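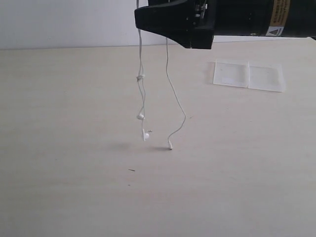

Nernari Cord Drawer
README, last edited 8/1/19

What's in here

A catalog of wired earphones and other thin cords that live in drawers, coat pockets and the bottoms of bags, with notes on how each one was tangled. There are 157 entries. It started as one folder on an office computer at Beradari and grew the way the drawer did, without anybody asking it to.

White earphones make up the largest group. We did not set out to favor them. They are what people hand over when you ask for old earphones, usually in a sandwich bag.

Files

cords.csv - one row per cord
tangles.csv - one row per tangle, joined on cord_id
notes.txt - everything that would not fit in a column, including a long argument over what a knot is

Columns in cords.csv

cord_id: a number from 100 up. Numbers from 200 up are chargers and should be ignored unless you like chargers.
color: white, black, other. "Used to be white" goes under white.
ends: how many earbuds are still attached. Usually 2. See notes.txt for the sad ones.
source: drawer, pocket, bag, unknown.

Columns in tangles.csv

type: twist, loop, knot or nest. A twist is two wires wound around each other that would come apart if you let them hang. A knot would not. A nest is when you put the thing back in the drawer and go get coffee.
place: above the split, at the split, below the split. Small lumps near the split are a nuisance, as the molded joint and a tight little knot look much the same from any distance. If you can't tell, write "lump". It is a legal value.
hang: yes if the cord was held up by one part with the rest left to dangle, no if it was lying flat.

How to add a cord

Hold it up before you lay it down. A cord on a table hides half its crossings under the other half. Don't straighten it first, however much you want to. Fill in both files, then untangle it if you must.

Please don't wrap cords around your fingers for storage. That is how Steyn, our other drawer, got the way it is.

Known problems

Entries 131 to 138 were typed in with "left" and "right" swapped, then partly swapped back in April. Treat them as decoration.

The word "snarl" appears in some older rows. It meant nest.

The Ranance cords were sorted by length before anyone wrote down how they were tangled, so they have lengths and nothing else.

Use

Free for any purpose. Returned cords go in the top drawer, loosely coiled, not on top of the batteries.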